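Home | Forums | New Posts | Search | Log in

Forums > Everyday Life > Moving and Small Apartments

Thread: How do you decide which cables to keep?

nfarias_rosa wrote:
Hello all. In January I will move from Rosa to Kernach, to an apartment with one room and one closet. I am packing already, and my problem is the drawer with cables. I have collected them since I was a student. Some belong to phones I gave away years ago, some I don't know what they belong to.

My sister told me to throw out everything that I did not use this year. I tried this rule and stopped after 10 minutes. The charger of my bicycle light I use only in winter, and the cord of my old e-reader I use when I travel to my parents. With her rule I would lose both.
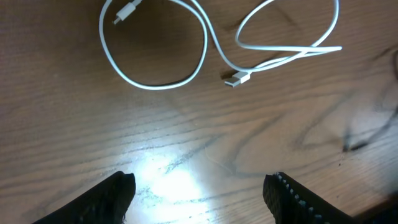
So now I do it in a different way. I take each device that I want to keep, I find its cord, and I put them together in a paper bag with the name on it. What has no device at the end goes to a separate box. It is slow, but I make fewer mistakes. How do you do this? And what do you do with the separate box?

Nahuel Farías

mothball_ed wrote:
Toss the box. You'll never open it. I carried one through three moves and the tape was still the original tape.

Tesov wrote:
I don't agree with Ed. I threw out mine and two weeks later my mother asked for the power cord of her sewing machine, which she had left with me. A new one cost more than I want to write here. For plain phone cables, okay, let them go. For anything with a strange plug, keep it one year.

nfarias_rosa wrote:
Thank you both. Tesov, how do you know which plug is strange? To me half of them look strange.

Tesov wrote:
If you have only one of that shape and you can't buy it at the supermarket, it is strange :)

mothball_ed wrote:
By that test I would have kept 100 of them. Small apartment, one closet, he said so himself. The year passes and then you keep it one more year.

abubakari_k wrote:
Please don't put them in the regular trash in any case. Ask at the recycling center when you get there. Ours takes them at the same counter as the batteries, no charge, but it closes at 4 in the afternoon and the line is long.

Also, paper bags tear. I use the cardboard tubes from toilet paper, one cord in each, and I write on the tube with a marker. They stand up nicely in a shoebox.

nfarias_rosa wrote:
The tubes are a good idea, I will try them with the thin cords. The thick ones stay in bags - I don't think the laptop charger fits in a tube.

I decided to keep the strange ones until next January and give the rest to recycling. Ed, you can ask me then if I opened the box.

mothball_ed wrote:
I will ask. Good luck with the stairs.

337 views | Watch this thread

Contact us | Forum rules | Back to top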